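Ticket 61 - Fania carton, long flap won't stay folded, top opens up again before tape
8 min read

Opened by: packing, Pristport
Product: Fania shipping carton, plain brown, the 13 inch one
Status: solved, mostly. See bottom

Problem as reported

Box gets made up OK, bottom taped, goods in, short flaps down. Long flap goes down and comes back up. Have to hold it with a forearm while pulling tape with the other hand. Tape goes on crooked or the seam gapes. Two cartons went out to Forsyth with the top seam open wide enough to get a finger in, Forsyth sent them back and fair enough.

Old cartons never did it. Same size, same supplier (Tuvden), same tape, same people.

What was asked first

- Is the carton overfilled? No. Does it empty too.
- Right way up? Yes. Tried both ends, see below.
- Which flap? The long one. Short ones behave.
- Every carton? No. Some bundles fine, some terrible. That's what is driving everybody nuts.
- Stored where? Was hoping nobody would ask. Rack by the loading door, some bundles on the floor when the rack's full.

Log

Entry 1
Took a bad carton from the bench, folded the long flap by hand slowly. It doesn't bend on the score. It bends a bit above it, makes its own soft fold, then wants to go straight again. The score is there, you can feel it with a thumbnail, very shallow. Old carton next to it has a score you could lose a coin in. OK not really but much deeper.

Entry 2
Tried folding the flap backward first, all the way out and down against the outside wall, then forward. Big improvement. Stays down long enough to tape without holding. Does slow things down, and if you do it too hard the outer paper splits at the corner where the flaps meet. One split on me, binned.

Entry 3
Tried turning the box over and using the other end as the top. Other end same problem in the bad bundles. No gain. Put it back, arrows need to point up anyway.

Entry 4
Different tape. Wider roll from the stockroom. Holds better but it's only hiding it, the flap still pushes from underneath and the tape edge lifts at the ends. Also costs more. Not a fix. Please don't just grab the wide tape and close this.

Entry 5
Went through a full day's cartons off the bench and sorted into folds OK / doesn't. 28 looked at, 14 bad. All the bad ones from bundles with the strap marks on the outside panel. So it goes by bundle, not by carton. Should of checked that on day one.

Entry 6
Asked Jouko Rautiainen to look since he set up boxes at the old site for years. He folded one, said the board was dry and the score was bad and both of those together was the trouble. Dry board is stiff and cracks, shallow score gives it nowhere to bend. Told me to leave a strapped bundle flat inside the packing room overnight, away from the heater, and try again next morning.

Entry 7
Did that. Bundle from inside the room folds better. Not cured. The flap goes down and stays lower but still lifts at the free edge. So Jouko half right on the dry part, and the score part is on Tuvden.

Entry 8
Checked how people are opening them up. Couple of us pop the flat carton open by grabbing the long flap and yanking. That puts a crease across the flap in the wrong place, out toward the far end, and after that the flap has two opinions about where to bend. Tried it on purpose with a good carton - made it into a bad one first go. Tried opening by pushing the two opposite corners together instead, no crease, flap fine.

So there's three things mixed up in one ticket. Shallow score, dry board, and us yanking.
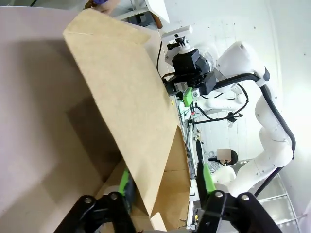 Page last changed: 15 Jan 2019

Note the faint crease up near the upper end of the flap. If your carton has a line like that across the face, the flap will try to bend there too, so press the proper fold at the wall hard before you load anything. The small dark specks on the board are cosmetic, we're not rejecting for specks. Several people have asked. Pack it.

A long flap standing up at a slant over an open box is how most of these look when you let go of them. Don't fight it with tape.

Entry 9
Made a little sheet for the bench. Text of it so it's searchable:

1. Open the flat carton by squeezing opposite corners. Don't pull on a flap.
2. Square it up. Look down inside, corners should sit straight and the fold seam should run straight up and down. If it leans the flaps won't meet.
3. Long flaps out and back first, gently, until they touch the outside. Once is enough.
4. Short flaps in, long flaps in, tape bottom.
5. Turn over, fill, same again on top.
6. Flap still up after that? Run the edge of the wooden ruler along the score from the inside, press, fold over the ruler. Works nearly every time.
7. Still up? Put aside for small-goods returns, don't ship in it.

Entry 10
Ruler trick went well on the morning batch. Somebody used the box cutter handle with the blade out. Please don't. Sliced straight through the liner and nearly a thumb.

Entry 11
Wrote to Tuvden with the strap label numbers and a bad flap cut off and flattened, plus a good one from the old stock for comparison. Asked: did the scoring change, did the board change, can they swap the unopened bundles. Phone person very nice, knew nothing, passing it on.

Entry 12
Tuvden back. They say the board is the same grade. They don't say anything on the score. Asked again, just on the score.

Entry 13
Tuvden again. Scoring wheel on one line was "due for adjustment" which I am reading as yes. They will swap unopened bundles, we keep the opened ones and get a credit. Asked them to put the word swap in writing, they did.

Entry 14
Moved the cartons. Rack by the loading door now holds the foam rolls and the void fill, cartons live on the shelf behind the bench, flat, strapped till needed, nothing stacked on top. Nothing on the floor. If the shelf's full then the delivery waits on its pallet, inside, it does not go by the door. Heater moved to the other wall as well, was blowing right at them.

Entry 15
Second delivery checked, opened one bundle, folded some at random. Score nice and deep, flap goes where you send it. Lid stays shut by itself with nothing in the box. Didn't need the backward fold at all but leaving it on the sheet as there's old stock mixed in still.

Entry 16
Forsyth got a pallet from the new stock, no complaint. Asked them direct and they said seams closed, nothing open. They did grumble the label was over the seam on a few. Seperate ticket please, not this one.

Fix, short version

Bad score from supplier: swapped.
Dry board: cartons off the door rack and away from heater.
Creased flaps: open by the corners, don't yank.
Leftover bad ones: fold back once, then ruler.

Replies

> Does the backward fold weaken the box? We stack these high.

Bit, at the hinge. Didn't see any trouble at the height we stack here. If you go higher or the load is heavy use new stock only. One time back and forward, don't work it like a door.

> can we damp the flap with a sponge, used to do that

No. Seen it done, softens the paper and then the tape won't grab. One of the returned ones had tape peeled off clean with nothing stuck to it and I suspect that's why.

> Same thing on the bigger Fania, is it the same cause

Don't know, we don't have the bigger one in Pristport. Check the score with your thumbnail against an old one if you have it. Check for a crease across the flap. Check where they're stored. In that order, I did it backwards and lost most of a week.

> Flap stays down now but the two long ones don't meet in the middle, gap the whole way along

Box isn't square. Step 2 on the sheet. Push the corners till it sits right and then fold. If it's square and there's still a gap then it's cut wrong, put it aside and write the strap label number on it.

> is there a reason we can't use the flap creased ones for returns

You can, that's step 7. Small goods only, nothing with glass.

Still open

- Credit from Tuvden for the opened bundles, not seen it yet. Chasing.
- Bench sheet needs laminating, first copy already has coffee on it
- Old strapped bundles at the back of the shelf marked with a blue X. Use those up first, with the ruler. Anything with an X still there in April goes to recycling.
- Wide tape back to the stockroom please, two rolls missing

Leaving status at solved. Reopen under the same number if a carton with no X does it, and keep the carton, don't flatten it.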